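Planning a Street Music Festival: Notes for Week 6
6 October 2023

Hi all! These are my notes from Friday's session, typed up for the people who were out and for everybody who was too busy arguing about portable toilets to write anything down (you know who you are). I've filled in a few bits I rushed past at the end. Slides are in the usual folder.

Where we were

Last time we picked a site for our practice event, the Tomell Riverside Music Weekend, and most groups went for the long skinny park by the old bridge. Good choice, and also a pain, as we'll see. This week was all about what goes where, and when: stages, schedule, sound, food. Next week is money, so bring coffee.

Stages and sound bleed

I started with the question I always start with. How many stages do you need? Most of you said four or five. I'd say two, at least for a first-year festival on a site that narrow, and I'll fight you on it a little. Every stage you add needs its own crew, its own power, its own host, and a stretch of ground around it that you can't use for anything loud.

Sound bleed is what happens when the unaccompanied ballad singer on one stage gets to share her set with the brass band on the other. I've been the person standing there with a clipboard while it happened and it's awful, the whole audience turns around to look! You can fix a lot of it with layout:

Point the speakers away from each other, or both toward the river.
Put the market or the food row in the gap between stages.
Stagger the sets so the loud act on one stage plays during the changeover on the other.
Give the quiet acts the tent. Canvas doesn't block much sound, but people hush up once they're under a roof.

Dong-hyun asked whether you could just turn the louder stage down. You can ask. Sound engineers will nod and be very nice about it, and by the third song it's back where it was.

Building the schedule grid

Draw it on paper first, please. Time goes down the side, stages across the top, sticky notes for acts. I know there's software for this, and a couple of you already have it set up beautifully, but with sticky notes four people can stand around a table and move things at once.

Start with the acts that can't move. Somebody has a flight out on Sunday, somebody shares a fiddle player with another band, somebody only got the babysitter until eight. Those go down first. Then your headliners, then the dance sets (people dance after dinner, they don't dance at noon, I don't care how good the band is). Local school groups do well early on Saturday, when parents and grandparents make up a solid crowd at an hour that's otherwise pretty thin.

Leave a proper changeover. A solo guitarist can be on and off in ten minutes. A ten-piece with horns and three hand drummers cannot, and if you pretend they can, you'll be running forty minutes behind by sunset and the last act gets cut short by the noise permit.

Beathag brought up the shared fiddle player thing as a real problem from the fiddle camp she helps with, where one person was listed in three bands in the same afternoon. Check names, not only band names! Ask each act for a full list of players before you print a single thing.

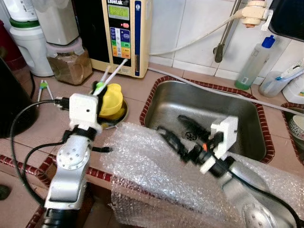 Food and water

Food is the second reason people come, and for some of my relatives it's the first. The example we worked through in class was the imaginary Saturday with 3539 people through the gate. They don't all get hungry at once, but they get hungry in waves, and the waves land in the gaps you made in the schedule. If both stages go quiet at six, every single line doubles at six. So the schedule and the food row have to be planned by people who talk to each other.

Welington's group had the food trucks right behind the main stage, which looked great on the map. Then we walked through where the line would go, and it went straight across the artists' load-in path. They moved the trucks to the parking lot side and the whole plan got better. Put your lines on the map, everyone. Draw them as long fat worms.

Free water points, two at minimum, one near each stage, with a sign tall enough to see over a crowd.

Who plays, and who decides

We ran short on this one, so read the Vumetti case study in the packet. It's a town festival that booked the same handful of bands for years until the audience drifted off. The bit I want you to notice is how they went looking: they sat in church halls, went to weddings, asked at the bakery. A lot of the best traditional players don't have a website or a demo. They have a cousin who'll give you a phone number if you ask politely.

Busisiwe made a point I want to repeat for those who missed it. If you invite a community's musicians, ask them how the music should be introduced, and what belongs with it. Some pieces are for certain occasions and don't want to be stuck between a raffle and a bluegrass band. Ask early, when you can still change the running order.

Reading for next week

Packet pages 53 to the end of that chapter, on budgets and sponsors. Skip the tax section, it's out of date and I'm rewriting it.
The Yurchenko interview on running a stage in the rain. It's short and very funny.

To hand in

One schedule grid per group, photo or scan is fine, with the changeovers marked.
Your site map with the lines drawn on (worms!).
A half page on one act you moved and what made you move it.

Octavio is collecting for the groups in the back half of the room, and everyone else can send theirs straight to me. If your group still doesn't have a name, you're going to be called Group C and you'll have to live with it. Office hours are the same as in September.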